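# Räumt der bald mein Wohnzimmer auf?

Ich habe zu Hause eine Schublade, über die ich nicht gern rede. Stifte ohne Kappe, Kappen ohne Stift, irgendwo darunter vermutlich noch ein Lineal aus der Schulzeit. Als mich die Leute von Gornel im September in ihre Werkstatt einluden, um mir anzusehen, wie weit Maschinen im Haushalt und an der Werkbank inzwischen sind, dachte ich natürlich sofort an diese Schublade!

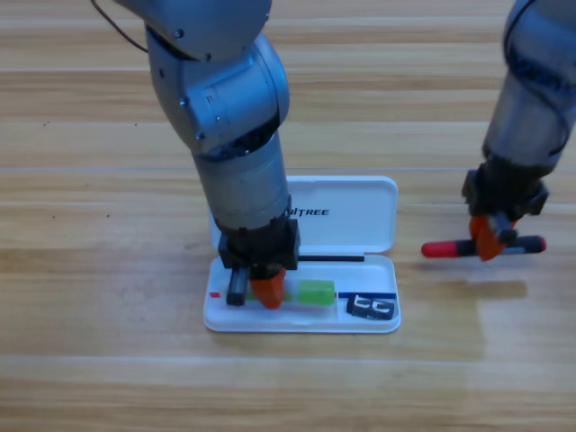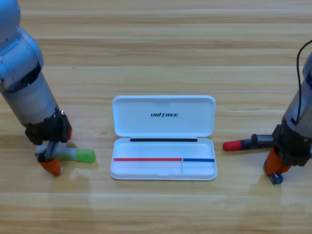
*Zwei Arme, ein weißes Etui: Stifte einräumen gehört bei Gornel zu den Standardübungen.*

Klingt nach Kindergarten, ich weiß. Aber versuchen Sie mal, einen Stift mit zwei Fingern zu fassen, die nichts fühlen, und ihn dann so abzulegen, dass er im richtigen Fach landet und der Deckel noch zugeht. Ich durfte selbst ran, mit Fernsteuerung, und brauchte für einen einzigen Stift 106 Sekunden (meine Tochter behauptet, das sei auch mein normales Tempo).

Die Maschine war schneller. Von 53 Durchgängen, die ich an diesem Nachmittag mitgeschrieben habe, gingen 27 glatt durch. Beim Rest rollte mal ein Stift weg, mal lag er quer auf dem Rand, und einmal blieb ein Arm einfach stehen und dachte offenbar nach. Ein bisschen mehr als die Hälfte also – für die Forschung ist das ordentlich, für meine Schublade eher nicht.

Bei Gadico, wo man Kleinteile für den Versand sortiert, sieht man die Sache entspannter. Dort ist jede Kiste gleich groß und steht immer an derselben Stelle, und wenn etwas klemmt, kommt jemand vorbei und zieht es heraus. Zu Hause steht der Korb jeden Tag woanders, das Kind hat den Deckel abgebrochen und die Katze liegt obendrauf. Mit Kwon, dem Wäscheprojekt aus Banent, habe ich das auch erlebt: Handtücher falten, prima, ein Stapel wie im Hotel. Dann kam eine Kinderstrumpfhose, und wir haben alle lange zugeschaut.

Würde ich mir so ein Paar Arme in die Küche stellen? Im Moment nicht, allein schon wegen des Platzes. Für die Spülmaschine würde ich allerdings noch einmal mit mir reden lassen, vor allem fürs Besteck. Die Stifte habe ich inzwischen selbst sortiert, das Lineal war tatsächlich da.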